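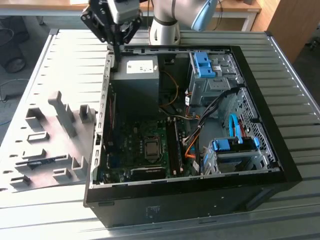 1 min read

Zirkwood Press will release the sixth title in its Firdale romantic suspense series on 06/10/2025. The paperback runs 46 chapters and returns to the harbor town of Tristhorpe. A limited run of 500 signed copies will be offered through member bookstores. A large-print edition is planned for December.

Recent items
Tóth Prize longlist names 15 novels
Library e-book loan terms revised

We use cookies to improve this site. Accept

© Zirkwood Press. All rights reserved. Back to top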